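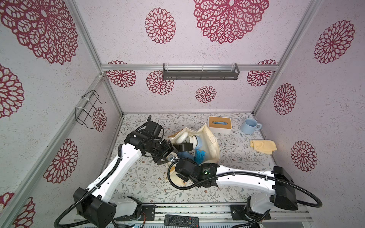
Tanard Two-Arm Collection Cell

The Tanard cell is a bench-sized enclosure for recording demonstrations with two arms working over a shared floor. It ships assembled on an aluminum frame, with both arms bolted to a rail along the front and the overhead camera already aimed. Most labs use it to gather examples of household handling: picking up, passing, folding, wiping, putting things into other things.

Arms and control

Each arm carries a two-finger gripper and can reach the middle of the floor, so tasks that need one hand to hold and the other to work are possible without moving the bases. The operator drives the arms from a pair of leader handles. Joint positions, gripper opening and video are written to one file per attempt. Start, stop and discard are on a foot pedal, sold separately.

Walls and floor

Wall panels and floor mats lift out and can be swapped by one person. We sell them in plain and printed sets. Printed sets are meant for customers who want their models to see busy backgrounds early. Change the panels between recording sessions, not during one, and enter the panel code in the session sheet so it ends up in the file header.

Objects

No objects are included. Buy them locally and mix soft items with rigid ones. Cups, cloths and tissue boxes are a good start. Avoid glass, and anything with loose powder inside.

Recording limits

Attempts are capped at 90 seconds by default. The limit can be changed in the Skolent software under Session, Length. After 30 attempts the software asks for a fresh layout of objects. You can skip the prompt, but skipped prompts are logged.

In the box
Enclosure with frame and front rail
2 arms with grippers and cable conduits
Leader handles, one pair
Overhead camera and mount
One set of wall panels and one floor mat
Skolent license, 11 months

Notes

Conduits need slack at the wrist. Check them before each session and replace any that have split. Replacement conduits are listed under Parts.

Orders placed after July 31, 2021 ship in October. For panel samples write to Tsung-han Kuo. For repairs and returns write to Sohail Arain.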